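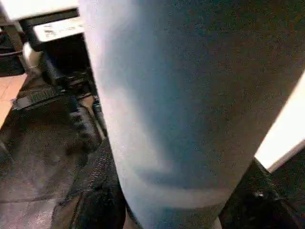

Section 2: Setting Up Your Idix Gravity Drip Kit

This section takes you from a box of parts to water in the bed. Plan on a free afternoon, and do it on a warm day if you can, as the tubing is so much friendlier to work with when the sun has been on it. Watching the first drops come out at the far end of a row is a real pleasure, and you'll be there before supper!

The kit runs on gravity alone. There is no pump, no timer and no battery, so the height of the barrel does all the work. If you read only one part of this section, read 2.1.

2.1 Placing the barrel

1. Choose a spot on firm, level ground at the high end of the garden. Paving slabs or packed gravel both work well.

2. Build the stand so that the barrel outlet sits at least 40 inches above the highest drip line. More height is fine. Less height and the last few emitters will sulk.

3. Check the stand with a level in both directions. Push on it hard from each side. If it rocks, fix it now.

4. Put the empty barrel on the stand with the outlet facing the bed.

CAUTION: A full 200-liter barrel weighs well over 400 pounds. Never try to slide, turn or lift it once there is water in it, and keep small children away from the stand while you fill it.

2.2 Fitting the valve and filter

1. Wrap the valve thread with sealing tape, clockwise as you look at the end of the thread. Four or five turns is plenty.

2. Place the flat rubber washer on the valve and screw the valve into the barrel outlet by hand.

3. Give it a last half turn with a wrench. Stop there - plastic threads strip easily, and a spare bulkhead fitting is not in the box.

4. Push the filter body onto the valve with the arrow pointing away from the barrel.

5. Close the valve.

Note: If your kit came from the April batch, the filter has a gray cap where later ones have a clear cap. They fit the same way and take the same mesh.

2.3 Laying the main line

The main line is the 13 mm tubing, the thickest coil in the box. It carries water from the filter along the end of the bed, and all the thin drip lines branch off from it.

1. Uncoil the tubing on the grass and let it lie in the sun for half an hour. Hold the two ends down with bricks or anything else that is handy.

2. Run it from the filter to the far corner of the bed. Keep it flat or sloping gently down the whole way. A hump in the line traps air, and trapped air stops the flow as surely as a closed valve.

3. Cut the far end square with garden shears.

4. Fold the end back on itself and slip the figure-eight clip over the fold. Don't glue it. You'll want to open it later for flushing.

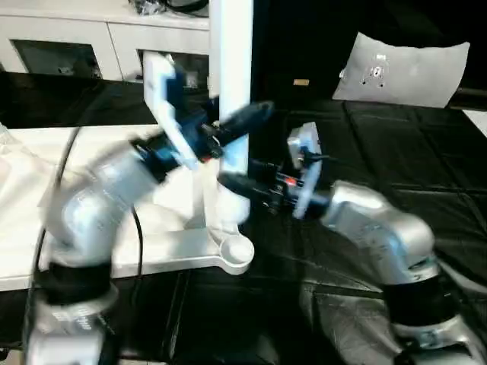 5. Pin the line down with the ground stakes, one at each corner and one every long stride in between. In the loose sandy soil we have at Skavunstead, the stakes go in with a thumb. In clay, make a pilot hole first.

2.4 Adding the drip lines

1. Mark where each row of plants meets the main line. A dab of chalk does fine.

2. Press the hole punch straight in at each mark until you feel it pop through. Go through one wall only!

3. Dip the barbed connector in warm water and push it into the hole. It should click.

4. Push a drip line onto each connector and run it down the row, with the emitters facing up.

5. Close the ends with the small black plugs.

Note: Punched a hole in the wrong place? Everybody does. Use one of the goof plugs from the Vass spares bag and punch again a hand's width away.

2.5 First fill and flush

1. Open the far end of the main line by taking off the figure-eight clip.

2. Fill the barrel a quarter full and open the valve all the way.

3. Let the water run until it comes out clear, then refit the clip.

4. Walk each row. Every emitter should show a slow, steady drip within a few minutes.

5. Fill the barrel the rest of the way and put the lid on. Mosquitoes love an open barrel.

If one row stays dry, lift its drip line and look for a kink near the connector. If all the rows are slow, rinse the filter mesh, then go back and check the main line for humps. Taner Ersoy in Flillthorpe runs his kit uphill for the last couple of feet and it still drips, but his stand is nearly shoulder high.

Section text by Alper Coşkun, revised Saturday, June 27, 2026. Winter storage is covered in Section 4.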